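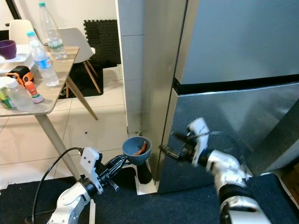 Left gripper closed on the blue cup, next to the refrigerator.

Setting the grip force on a Joltstead two-arm unit

Do this after any finger change. Power the arms down and check that the cable at each gripper bracket has a free loop. Tighten the bracket screws, then restart and home both arms.

Open the grip menu and set closing force to 200. Pick up a cup. If it slips, go up in small steps and stop at 400.

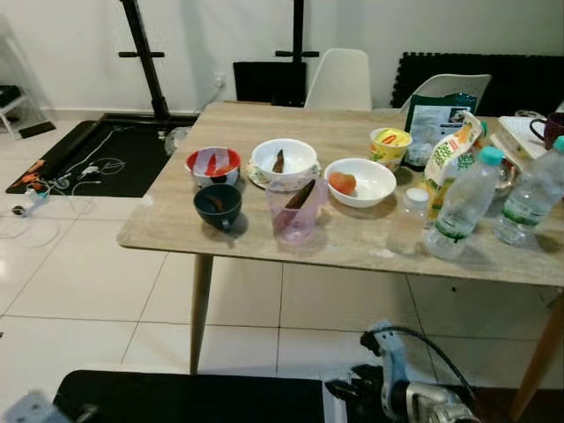
Table with bowls, cups and bottles.

Repeat with one cup and one bowl from the table. Save the values under a new profile; 815 is the factory one and can't be overwritten.
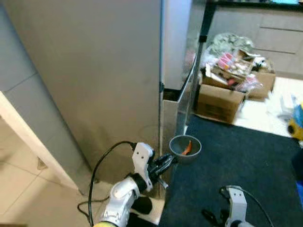

For floor-level picks, lower the approach speed first. Fault 1558 means the fingers touched down early. Clear it, raise the arm and home again.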